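Cervicogenic headache

Cervicogenic headache is a secondary headache in which pain felt in the head arises from a disorder of the neck, usually in the joints, disks, muscles or ligaments of the upper cervical spine. It is most often treated with manual therapy and exercise.

Mechanism

Sensory nerves from the upper three cervical segments meet fibers of the trigeminal nerve in a region of the upper spinal cord called the trigeminocervical nucleus. Signals from the neck may therefore be felt as pain in the forehead, temple or behind the eye. The joint between the second and third cervical vertebrae is a frequent source.

Signs and symptoms

The pain usually begins at the base of the skull and spreads forward. It is commonly one-sided and does not switch sides. Neck movement, sustained posture or pressure on the upper neck may bring it on. Range of motion in the neck is often reduced. Nausea and sensitivity to light can occur but tend to be milder than in migraine.

Diagnosis

Diagnosis rests on history and physical examination. In the flexion-rotation test, the neck is fully bent forward and the head is then turned to each side; a clear loss of rotation on one side suggests stiffness between the first and second vertebrae. Imaging may show changes in the neck, but such changes are also common in people without headache. A nerve block that abolishes the pain supports the diagnosis. Migraine, tension-type headache and arterial dissection must be considered.

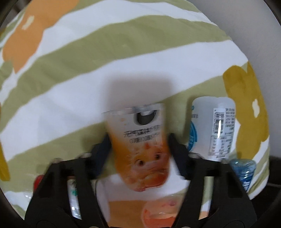

Clear plastic cup held upside down in a two-fingered gripper.

Treatment

Conservative care comes first. It includes joint mobilization, spinal manipulation and low-load training of the deep neck flexors and shoulder blade muscles. Screening for vascular disease and instability is advised before manipulation. Where conservative care fails, radiofrequency treatment of the nerves supplying the affected joint may be considered.

The Obradović protocol, used in some outpatient clinics, combines 2 manual sessions a week with a daily home program for 7 weeks. A clinic audit by Rekha Kaushik and Demetrius Mahmoud covered 642 patients treated under the protocol. It had no control group, and follow-up ended at discharge.

See also

Occipital neuralgia
Whiplash
Tension-type headache
Facet joint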